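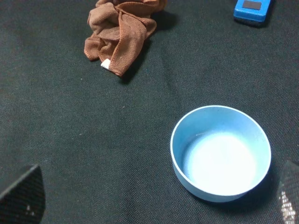
Microfiber cloths: fabric softener yes or no, and how are you all washing them?

plirthorpe_pam
Posted 10/7/24
OK so I've been converted. After years of paper towels I finally bought a big pile of microfiber cloths in the spring and I love them, I use them for everything, counters, mirrors, the car, the dog's feet. But the first batch is already going bad on me. They used to grab dust like crazy and now they just sort of push it along, and the ones I use on the bathroom mirror leave streaks that weren't there in April. I wash them with the regular towels, warm, a little softener, dryer on normal. My mother-in-law says they're worn out and to throw them away. They are six months old! Please tell me I'm doing something wrong, because I'd much prefer that.

gus_on_the_porch
It's the softener. Stop using it and they'll come back. It coats the fibers and then they can't pick anything up. Same goes for dryer sheets.

plirthorpe_pam
Well that was quick. Is it permanent or can I get it back out?

gus_on_the_porch
Hot wash with a plain liquid detergent, half of what you'd normally use, and an extra rinse. Do it twice. I've brought back worse.

Babita Nautiyal
I'd add that washing them with regular towels is at least half the trouble. Cotton sheds like mad and microfiber is made to hold on to lint, so every load you're basically feeding them fuzz! Mine go in a mesh bag and they only ever get washed with each other. I keep a small bucket with a lid under the kitchen sink, the dirty ones go in there, and when it's full I run a load. I used to do it every week on the dot and then I thought, why, who's checking – now it's whenever the bucket says so.

For the mirror ones I keep a separate color. All my glass cloths are blue and they never touch anything with polish on it. If you've wiped down a wood table with an oily polish and then used that same cloth on a mirror, no wash in the world is going to fix your streaks.

rowdyblue51
Going to disagree with some of this. I've washed mine in with the bath towels for years, and apart from some fuzz on the edges they work fine. I think people get way too precious about a rag. It's a rag. I do agree on the softener.

Babita Nautiyal
Fuzz on the edges is lint, rowdyblue! That ends up on your TV screen.

rowdyblue51
My TV screen looks great from the couch.

tillie.m
Hi all, long time reader. I clean houses, 6 of them regularly plus whatever comes up, so I go through a lot of cloths and maybe I can help a little. The water temperature is where I'd look. Warm is fine, hot is fine if they're really greasy, but the dryer should be low or you should skip it completely. The fibers are plastic when you get down to it and high heat makes them go stiff and scratchy. You can tell by dragging one across the back of your hand. A good one catches on every bit of dry skin (horrible feeling, I know some people can't stand it) and a cooked one just slides.

Mine hang over a rack in the laundry room overnight. They dry so fast there's no point in paying for the dryer.

plirthorpe_pam
Tillie, I just went and did the hand test. Out of the whole stack I'd say most of them slide. Ugh.

tillie.m
Do the hot wash Gus said before you give up on them! Residue will make them slide too. If they still slide after two washes, they're cooked, and then they can be your dog feet cloths.

gus_on_the_porch
Dog feet cloths is a promotion if you ask the dog.

Alemneh_K
What about vinegar? My sister swears by half a cup in the rinse.

gus_on_the_porch
Doesn't hurt in my experience. Just never anywhere near bleach, please, and bleach is bad for the cloths anyway.

rowdyblue51
Vinegar isn't great for the rubber parts in your washer if you do it every load. I repaired appliances for a living and I wouldn't make a habit of it. Once in a while, sure.

Alemneh_K
OK good to know, I'll pass that on and she will ignore me.

plirthorpe_pam
Next question while I have you all. Does it matter which ones you buy? Mine were the cheap bulk pack from the Stalten outlet, no label, the edges are already coming unraveled on some. I see packs of twelve that cost what I paid for fifty.

Babita Nautiyal
I think it matters for some jobs and doesn't for others. The ones you want to look at are thickness and the edge. They're sold by weight, grams per square meter, and thin ones for glass are fine but for dusting and for the car I want the fluffy kind, 400 if I can get it. And I look for a hem that's stitched all the way around with something soft. My cheap ones unraveled exactly like yours did, and I had little threads all over the stove.

I do cut the labels off the new ones first thing. Those tags are stiff and I've had one mark up a black glass cooktop, I was so mad!

tillie.m
Yes to cutting labels. And wash them before the first use, the dark ones bleed. I had a red one turn a customer's white windowsill a lovely shade of pink. It came off, but I aged a year.

rowdyblue51
I buy the cheapest there is and throw them out when they quit. I think I paid less for my last stack than the mesh bag costs.

Babita Nautiyal
And that's how a whole stack ends up in the landfill, when a few decent ones could have gone on for years. I'm not trying to scold, but I started using these so that I'd throw away less.

rowdyblue51
Fair point on the trash. I'll still take my chances in the dryer.

jindavus
Coming at this from the car side. Never, ever pick one up off the garage floor and keep going. If it hits the ground it's done for paint until it's been washed, and even then I demote it to wheels. One grain of grit in there and you've got a swirl you'll see every sunny day. I keep three piles – paint, interior, wheels – and a cloth only ever moves down a pile, never back up.

Also fold it in four. You get eight clean faces out of one cloth that way and you can just keep turning it over instead of grabbing a new one. My brother-in-law balls his up and then wonders why he uses so many.

tillie.m
The folding! I tell everyone this. I can get through a whole bathroom on two.

Alemneh_K
Wait, eight? I've been getting one.

jindavus
Fold in half, fold in half again. Front and back, then open it and refold the other way, and so on. You get the hang of it.

plirthorpe_pam
Update. I did two hot washes with the extra rinse, no softener, and hung them over the shower rod. Then I did the hand test again and a good bunch of them grab now! The mirror in the hall came out clear with one damp and one dry. A few of them still slide, so those went in a basket by the back door for the dog.

I also bought a small pack of nicer ones with the stitched edge, in blue, for glass only. My mother-in-law has asked if she can have the old ones.

gus_on_the_porch
Glad they came back. Tell her no softener.

plirthorpe_pam
I'm going to let you tell her, Gus.

Alemneh_K
Does anybody do anything different for the ones used on stainless steel? My fridge looks worse after I wipe it than before.

tillie.m
Go with the grain, barely damp, then a dry one right after. And check you aren't using one that's had polish on it. Start a new thread if that doesn't do it and I'll come find you, I have a lot to say about fridges.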